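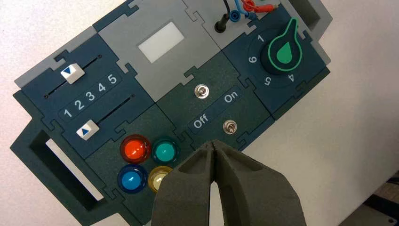
Sliders to the left, knob to the right, leads along the top edge.

Jigsaw panels in pictures: is the modular bench board worth the fuss?

Every few years somebody decides that switches and sockets would be more fun if they came in pieces that lock together. I have been to enough trade evenings to be wary of the idea. The Harkico open day in August had a whole talk on it, with 284 people signed up and very little said about what happens when a tab wears out. So I have gone back to the pictures, and these are my notes on the layout. I make no promises about the rest.

The sliders first. They share one printed scale, 1 to 5, set between the two tracks. It saves space, I'll grant that, but I like a scale of its own for each control. The toggles are small and chrome, with plain white On and Off beside them – no complaints about the wording.
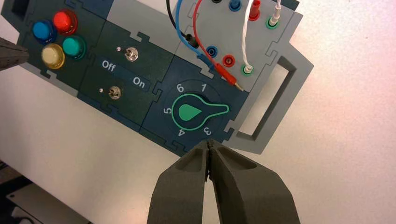 Words and captions: Xuân Đỗ
Posted September 19, 2026

Four round push buttons, in blue, red, teal-green and cream-yellow, set in a loose diamond. They look like something off an arcade machine, and I suspect that is the whole point of them. Bright buttons sell. The carrying handle is the part I would pay for, as I have lugged too many boards about by their edges. The rotary dial has a pointer outlined in mint green, so at least you can tell which way it is set from across a bench.

Vutent's catalogue lists a board of this general sort at 1468, before you have bought a single spare tile. Tomaszewski will do a plain box with the same kinds of control for a good deal less. It won't come apart, but I have yet to meet anyone who rearranged theirs after the first fortnight.

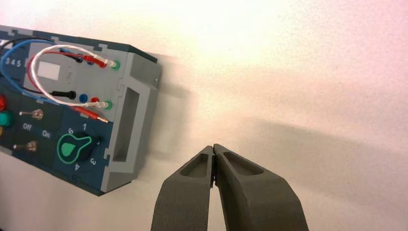 Test leads are where most bench boards lose me. The makers think hard about the switches and then leave the wiring to fend for itself. With white, red, blue and black cables looping over the one grey panel, you have to follow each with a finger to see where it goes, and the red probe plug is lying loose on the teal part below the sockets. A couple of clips would help. Sarkutar used to put them on their old training boards, and I still have 2 in a drawer.

Comments are open until the end of the month. If you have used one of these for longer than a year, tell me how the joints have held up.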